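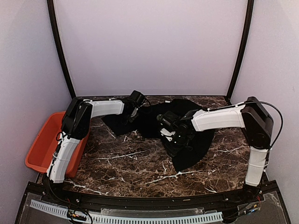
Perkell Dye House: your questions about keeping black clothes black

We get asked the same handful of things over the counter in Stindirbridge, and by email too, so we've gathered them up on one page. Do have a read before you post anything to us, as it may save you the stamp!

Why do my black clothes go grey?

Usually it's a mixture of things. Some of the dye washes out, especially in the early washes, but a good deal of what looks like fading is really the surface of the cloth getting rubbed and fuzzy, so the light catches it differently. Cotton is the worst for this. Hard water and too much washing powder leave a pale film as well, and a plain rinse with no powder at all will sometimes bring a shirt back further than you'd think.

How should I wash them?

Inside out, on a cool and gentle cycle, with other dark things and not too many of them. Liquid is kinder than powder. Do up the zips, and please empty the pockets (we have all met the tissue). Dry them out of direct sun, still inside out, and take them in once they're dry.

Does vinegar set the dye?

We wish it did, as so many of our customers' grandmothers swore by it. It won't fix the dye in cotton that has already been dyed. It may help shift soap left in the cloth, though, and if that makes your trousers look better then we're not going to argue.

Can you re-dye any black garment?

Cotton, linen and viscose take dye very nicely. Wool and silk we do in a separate bath. Polyester we have to turn away, and with blends it depends how much of the natural fibre there is. Have a look at the label, and if somebody has cut it out, bring the thing in and we'll do our best to work out what it is.

What happens to the stitching, buttons and zips?

Most stitching is polyester, so it keeps its old colour. On black clothes that hardly matters, but on a cream coat going black you will see every seam. Some people love the look and some are quite put out by it, so do think it over first. Plastic buttons and poppers generally come through as they went in, so white ones will show up rather brightly. If you'd prefer them dark, snip them off and sew on new ones afterwards.

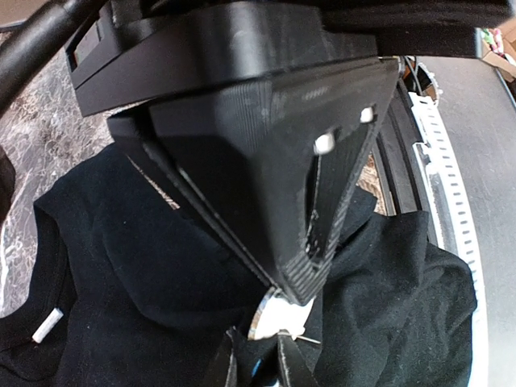
Close up: two round white fasteners on black plastic.

How much does it cost?

We charge by dry weight. Anything up to 200 grams is £35, which covers most shirts and light tops, and for heavier pieces we'll weigh them and tell you before we start. There's no charge for asking.

How long will it take?

Please allow 2 weeks. September is our busy month, with everybody getting their winter things out and not liking what they see, so it can run a little over then.

Will the colour come off on me afterwards?

It shouldn't, as we rinse until the water runs clear, but wash the piece on its own the first time and keep it away from pale sofas until you have. If you're still worried about it, ring and ask for Radomir Nikolovski before 7 in the evening. He has been doing this for years and likes to be asked.

Comments

bronwen_k: Did the no-powder rinse on my old work trousers. Not like new but much less grey. Thank you!

T. Obradović: Do you take curtains? Ours are linen, lined in something shiny.

Perkell Dye House: Linen yes, shiny lining probably no! Bring one in and we'll have a look.

Marjorie, Bronuvley: I shall carry on with the vinegar regardless.

We use cookies to remember your preferences. Accept | Manage settings

© Perkell Dye House, Stindirbridge | Contact us | Back to top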